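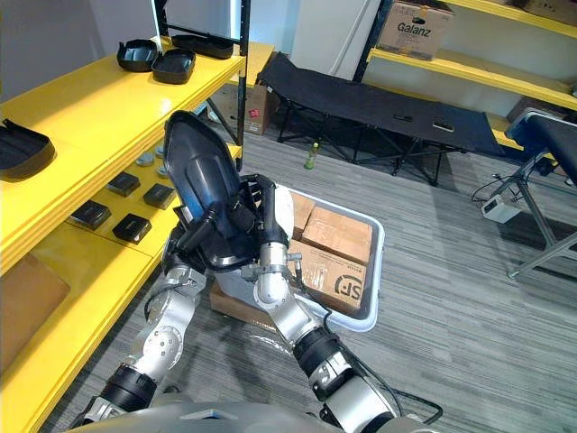
février 2018 — cahier atelier, budget équipement

Point avec Janelle avant la demande de mai. Reste 568 € sur la ligne petit outillage, donc rien de gros avant la prochaine enveloppe. A faire passer en premier : doigts de rechange. Devis Sindier reçu, 80 € la paire, on en prend 2 paires. Vestergaard plus cher, et port en plus. Costel veut quand même leur version à patin souple pour les pièces noires moulées, les brillantes à bord nervuré. A voir, je lui ai dit de demander un prêt.

Étagères jaunes : on garde. Shabani proposait un rayonnage neuf (catalogue Dravdale, 301 € sans la livraison), pas la priorité. Par contre il faut des bacs gris en plus, même modèle, bord blanc. Les cartons dedans ça passe mais faut trier avant.

Câbles : gaine + colliers pour le bras droit, à mettre sur la même commande. Rallonge multiprise aussi, une plus longue, avec inter.

Deuxième poste de prise / dépose : Dale demande un chiffrage complet, bras + pinces + pose + formation. Pas avant mai à mon avis. Lui envoyer au moins une fourchette, et demander à Flisstead si leur contrat de maintenace couvre les articulations ou seulement l'électronique. Réponse floue la derniere fois.

Relancer Sindier pour le délai. Bon de commande à faire signer par Aurel.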